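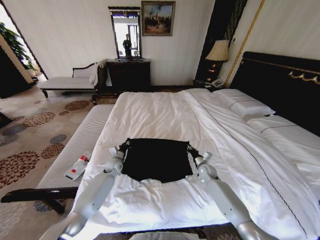

An owner wrote to the service desk in March that the Delicate program should take a full drum as long as the load is only sheets, and that the half-load limit in the previous edition cost an extra wash every week. The limit has not changed. Sheets absorb enough water to exceed the suspension rating at final spin, and on this program the drum does not redistribute the load before it accelerates. For a full drum of sheets, use the Bedding program (section 6.3).

6. Washing bedding and dark items

This section applies to the Sirnell front-loading washer with the Jorkora control panel. For units with the older dial panel, follow the supplement packed with the door seal.

6.1 Before the first bedding load

1. Confirm that the four transit bolts have been removed (section 2).
2. Check that the machine is level. Adjust the front feet first, then tighten the lock nuts.
3. Open both water supply valves completely.
4. Run one empty Cotton program at the highest temperature, with detergent in compartment II and none in the drum.
5. Wipe the door seal with a clean white cloth. If the cloth shows gray residue, repeat step 4.

Note: The heating element is rated at 2,256 watts. Do not connect the machine through an extension cord or a multiple-outlet strip.

6.2 Sorting

Sort by color first and by fiber second. The control panel cannot detect a mixed load and will not give a warning.

1. Empty all pockets. Close zippers and hooks.
2. Turn duvet covers inside out and fasten the closure. An open cover collects smaller items during the wash, and these will not be rinsed properly.
3. Place garments with narrow straps in a mesh bag. Tie or clip the straps together before closing the bag.
4. Set aside any dark item that has been washed fewer than three times. Test it as described below.

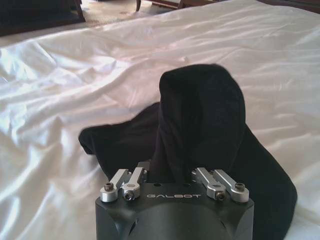

Loose dye is the usual cause of gray or pink patches on bedding, and it can be checked for before the item goes in the drum. Dampen an inside seam with warm water, press it between two layers of white cotton for one minute, and examine the cotton in daylight. Any mark means the item must be washed alone. The same rule covers sorting on the bed: a black cloth lying on a white sheet, as shown, is acceptable while both are dry, but a damp dark item should be kept off white bedding until it has passed the test. Repeat the test after any change of detergent. Items that still leave a mark after five separate washes should be kept out of mixed loads permanently.

CAUTION: Do not use chlorine bleach to remove transferred dye from sheets that contain elastane. The corner elastic will lose strength and the damage is not covered by the warranty.

6.3 Bedding program

1. Load the largest item first. Feed it in a loose spiral, not in a folded block.
2. Add pillowcases last, toward the door.
3. Leave a gap of one hand's width between the load and the top of the drum.
4. Close the door until the latch clicks.
5. Turn the selector to BEDDING. The display shows the default temperature and a duration of 84 minutes.
6. Press TEMP to change the temperature. The duration is recalculated when the key is released.
7. Press START.

The program begins with a short tumble without water. During this stage the door can be reopened by pressing START again. Once the lock symbol is lit, the door remains closed until the drum has drained.

Note: The time remaining may stop counting down during the second rinse. This indicates that the machine is correcting excess foam. Do not switch it off. Reduce the detergent dose by one third for the next load.

6.4 Delicate program

1. Fill the drum no more than half full.
2. Use liquid detergent only. Powder may not dissolve at the water temperatures used here.
3. Turn the selector to DELICATE.
4. Press SPIN until the required speed is displayed. The maximum for this program is 671 rpm. Higher settings are skipped.
5. Press START.
6. Remove the load promptly when the end tone sounds. Dark items left in the closed drum may crease along the folds.

Lay knitted items flat to dry. Woven items may be hung, but support garments with thin straps at the body and not by the straps alone.

6.5 Fabric softener

Compartment III holds softener for one wash. Do not fill past the MAX line; the siphon will empty the compartment early and the softener will be lost in the first rinse. Softener is not recommended for towels, waterproof mattress covers or flame-resistant sleepwear.

Concentrated products, including Lecomte refills, must be diluted with an equal amount of water in a separate container before pouring.

6.6 Messages during bedding loads

UB: Load out of balance. Press START to pause, wait for the lock symbol to go out, separate the items by hand and restart. If the message returns, remove one large item.

FO: Excess foam. No action is needed. The machine adds a rinse.

251: Drain time exceeded. Clean the pump filter (section 9.2). Place a shallow tray under the filter door before opening it.

DL: Door not locked. Check for fabric caught between the seal and the glass. Duvet cover corners are the most frequent cause.

WARNING: Water behind the filter door may be hot after a program above 60 °C. Allow the machine to stand until the glass is cool to the touch.

If a message is not listed, note it together with the serial number inside the door rim and contact the Eltham service desk. Do not remove the rear panel.

Continue with section 7, Drying and storage.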